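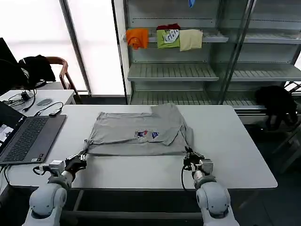
Section 4. Folding T-shirts at the table

By now your Rinska table is standing level and you've had a cup of something, so we can get on to the part most people bought it for. This section covers plain short-sleeved T-shirts, with or without a print on the front. Long sleeves, hoodies and anything with buttons come in Section 5, and I'd ask you to leave those in the basket for the moment, however much they seem to be looking at you.

Before you start

Wipe the top with a soft cloth and let it dry. A pale surface is lovely for folding on, and it also shows every crumb. If you like to have a laptop open beside you for a show or some music, keep it well over to one side and run its cord off that same side, so you have a clear stretch in front of you as wide as a shirt with both sleeves out.

CAUTION: Do not iron or steam directly on the table top. Use a proper ironing board and bring the shirts over once they have cooled.

The side fold

1. Lay the shirt on the table and spread it out with the flat of your hand, working from the middle toward the hems. Small wrinkles near the edges are fine. A thick ridge of bunched fabric isn't, and you'll want to chase it out now.

2. Bring one side in toward the middle, sleeve and all. The sleeve will cross over the body of the shirt.

3. Fold the sleeve back on itself so that it lies inside the edge you just made. You'll probably get a little triangle of cloth near the shoulder. Tuck it under if it bothers you (it bothers me, and Efua Antwi, who tested this whole guide with her family's laundry, says she has never once tucked it).

4. Do the same with the other side. You should have a long strip, the same width from top to bottom or close enough.

5. Take hold of the two near corners, one in each hand, and pull gently toward you until the fabric lies straight. Keep both hands low to the table.

6. Fold the strip in half, and then in half again. Turn the finished shirt over and give it a pat.

NOTE: For shirts with a picture in the middle of the chest, start with the picture facing down if you want it to show on top of the finished fold. For shirts you can already tell apart by color, it doesn't matter a bit.

When a shirt won't behave

Thin, soft shirts like to gather into a heap as soon as you let go of them, and we get more letters on this subject than on any other.
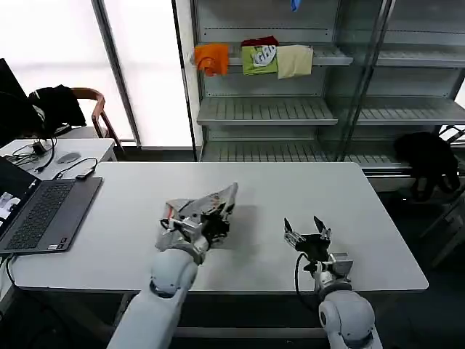 Don't try to rescue a crumpled shirt by tugging at whichever part is on top. Find a hem, follow it along to a corner, and hold that corner down. Then go looking for the next one. Once you have two corners you can lift the shirt, let it hang for a moment, and lay it back down for step 1. A colored trim, if the shirt has one, makes a good line to follow.

Stacking on the shelf

7. Carry each folded shirt with one hand underneath and set it on the shelf with the rounded fold facing out.

8. Begin with a single row along the upper shelf, side by side, before you pile anything up. Bright colors next to plain ones are easy to find on a sleepy morning.

9. If a piece droops over the front edge, lift it out and fold it once more. Pushing it back generally pushes its neighbor too.

CAUTION: Slatted shelves can mark very soft knits. Lay a sheet of plain paper under them if they will be sitting for a whole season.

Your first few shirts will take longer than you expect. Clementina Meireles, who wrote the earliest version of these steps, folded 42 of them in one afternoon before she was happy with step 3, so please be kind to yourself. When the basket is down to long sleeves and buttons, go on to Section 5.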